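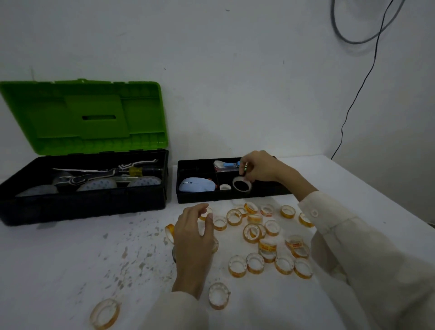 Teaching a tidy-up task by hand: how messy should my demos be?

Posted in Learning from Demonstration, in March

Hi all, long-time reader, first real post. I've been building a small two-arm setup in my spare room (Nava arms, the older ones with the slightly sticky wrists) and I want it to clear a table for me. The task is little rolls of clear tape, the kind with the orange and white cardboard cores, going from the tabletop into a black tray with compartments. There's a green-lidded box on the table too, with bigger gray rolls in it, but the robot isn't supposed to touch that one.

My plan has been to do the job with my own two hands, record it from head height, and use that as the first batch of training. Then I add some remote control sessions on the real arms afterward. So far I have 40 recordings by hand and none by remote, because driving the arms with the controllers makes my shoulders ache and I keep putting it off.

Here's where I'm stuck. When I do it naturally, I use both hands at once. My right is already in the tray while my left is going for the next roll. It feels quick and normal to me, but the first model I trained just hovers over the pile with both arms, and then one of them does a sort of slow wave. I tried it with fewer rolls and got the same hovering, only with more wave.

So, three things really. Should I slow down and use one hand at a time? Does it matter that I grab whichever roll I feel like, or do I need an order? And should I clear the other junk out of the tray first? It has a computer mouse in the front-left compartment and a crumpled white something at the back. I kind of like it being in there, my real desk looks like that!

I'm using Flaltora for the recording and training, all default settings apart from a longer clip length. Thanks in advance – I've been at this for weeks and my family has started asking what the tape is for.

dungate_dabbler

Oh I know that hover so well. I had it for most of a winter.

I'd bet most of it is your order, or the lack of one. Think about what the model gets shown. Same kind of pile, same kind of tray, and in one recording you go for the roll nearest your left hand, in the next you go for one over at the right, and in the next you start in the middle. If your method blends those together, you get an arm that aims somewhere in between, and there may be no roll there at all. Mine used to close its gripper very confidently on bare table.

Some training methods cope with this a lot better than others, so first go look at which one Flaltora is running for you. I haven't used it in a while and I don't want to guess at what the default is now. If there's an option that's meant for tasks with several right answers, try that on the recordings you already have before you make any new ones. It costs you an evening and you might be done.

If you do re-record, choose a rule and stick to it. Mine is nearest the tray first, then work outward. It doesn't have to be clever, you just have to follow it every time, even when another roll is sitting there looking easy. I wrote the rule on a sticky note because I kept drifting.

On hands: I wouldn't go down to one hand forever, but I'd start there. Record a batch with the right hand only and the left resting at the edge of the table. Get that working. Then do the two-handed version with a clear split, so the left takes the left half of the pile and the right takes the right half, and let one hand finish over the tray before the other comes in. Real arms are a lot fatter than wrists. What you do with both hands close to that tray could easily be two elbows knocking on the robot.

Leave the junk in the tray, but move it around between recordings. If the mouse is always front left, the model may use it as a landmark and get lost the day you put it away. (Ask me how I know. It was a coffee mug.)

One more thing I'd check is how you let go. People sort of drop and flick small rolls without thinking, and a gripper can't flick. Put each one down, open your fingers wide, pull straight up. It feels silly for the first ten minutes and then you start doing it with the groceries.

emetti_owner_2

just do more demos. I did 377 for mine and it works ok. 40 is nothing

quietgripper

More demos will help, sure, but I'd want to know what's in them first. I once recorded nearly 200 of a task that's a lot like this and threw most of them out, since I'd been sloppy about the ends. Half my clips stopped with my hand still over the tray, so the robot learned to finish a roll and park itself right there, blocking the view. Bring your hands back to the same resting spot at the end of every clip and hold for a second.

The part I'd push on is the remote control sessions, sorry about your shoulders. Your hands and the Nava grippers are different shapes and they reach differently. A hand can pinch a roll that's leaning on its neighbor, or nudge one loose with a knuckle while the fingers are busy with something else, and you won't even notice you did it. The gripper has two fingers and no knuckle. Clips of your hands are good for teaching which roll comes next and where it goes, but for the grabbing itself I've only ever had luck with clips made on the arms.

I'd do 33 or so by remote, in short sittings, and make them the awkward ones on purpose. Rolls overlapping, rolls standing on edge (those like to wheel away when you bump them), one rolled off to the side on its own. Include a few where you miss and go back for it. I used to delete my misses and the robot had no idea what to do after one, it would carry a pinch of air all the way to the tray and put it down very carefully.

For the shoulders, lower your chair or raise the controllers until your elbows can rest on something. I use two couch cushions. And turn the motion scaling down a bit if your controllers let you, so you're making small moves from the wrist.

I half disagree with dungate_dabbler about one hand first. If two hands is what you want in the end, the one-hand batch can teach the left arm that its job is to sit still, and then you have to un-teach it. I'd keep both hands in from the start and just make them take turns. But it's a small thing and either way will beat what you have now.

Also the gray rolls in your green box: close the lid in some clips and leave it open in others. Otherwise the first time somebody shuts it you'll be back here posting about the wave again.

Reply from the original poster

Thank you both, and ok, yes, more demos, noted. I checked and I was on the plain method, so I've switched and it's training on the same 40 right now – I'll leave it overnight. Watched a few of my clips back and I flick every single roll. Every one! Going to set up the cushions tomorrow and try the remote sessions, taking turns with the arms, nearest to the tray first. I'll come back and say how the left one behaves.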